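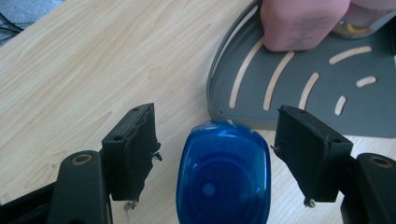
Progress reports > Equipment trials

Luven hand-held gripper kit: second report to the Mekonnen Fund
Prepared by Mitiku Alemneh, Brimthorpe

You asked last time for fewer adjectives and more about what the money bought. The money bought two hand-held grippers, their cables, the marker plates that sit on top, and a support contract with Luven which we have used more than we had hoped to.

The trial is meant to settle one question: should Brimthorpe buy the Luven kit for collecting handling demonstrations, or carry on hiring by the week from Bernix? We are past the halfway point and I can now give an answer with conditions attached, as you probably feared.

What has been done

We have recorded 3,528 demonstrations so far, all of them short tabletop jobs with small household items. A person straps in, picks things up, puts them down and tries to behave as though this were a normal way to spend a morning. The items are mostly bottles, tubs and lidded containers, along with a slotted tray that everyone dislikes. Things set down on it have to cope with the rim and the slots, and so does whoever is doing the setting down. We kept it in for that reason, over some objections.

Mulugeta Assefa has done most of the recording and all of the repairs. His target was 20 usable takes per item per session. He now meets it on everything except the smaller bottles, where he wants to change the order of work before trying again.

Condition of the kit

The finger pads are the weak point. Luven's brochure calls the covering "hard-wearing", and I would like to meet the person who tested it. A strip of the black material has frayed and curled away from the edge of a pad, and there are loose threads. The pads still grip. They also look like something the dog has had.

There are small screws in the pads too, and the tips poke out at the lower end. Luven's advice is to fit shorter screws, which they sell. We have asked whether they might care to include them and are waiting for a reply. The arm links and the brass-coloured bushings have given us no trouble at all, and I mention them only because you should know that something hasn't.

Training new people took less time than we budgeted.
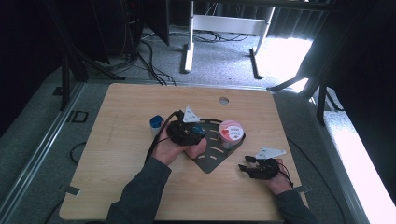
Most were recording by the end of their first afternoon, and the main thing they had to learn was cable manners. Each gripper trails its own wiring, and a careless reach across the table can pull a good take to pieces. Mulugeta's rule is that the cables leave the table on the same side as the arm they belong to. It is written on the wall in large letters.

The marker plates need to stay in view while the hands are working. People forget this as soon as they concentrate. We lost three sessions to it early on and have lost none since we began checking the first few takes before carrying on.

Spending

The purchase and the support contract came in as agreed. Spare pads did not, for reasons given above, and we have moved money from travel to cover them. No one has complained about travelling less. We are not asking for more in this period.

Against the Bernix hire

The Bernix grippers are lighter and their covering lasts better. They also arrive on a Saturday, when the building is shut, and have to be fetched from the depot. Their invoices are a separate branch of literature. For the amount of recording we do, owning the Luven kit works out cheaper, provided the pads can be made to last.

Next period

Mulugeta will fit a different covering to one pair of pads and leave the other as supplied, so that we can compare them on the same jobs. The small bottles will be done first each day, while people are still patient. I will send the comparison in December with the remaining receipts, including the one for the shorter screws if it comes to that.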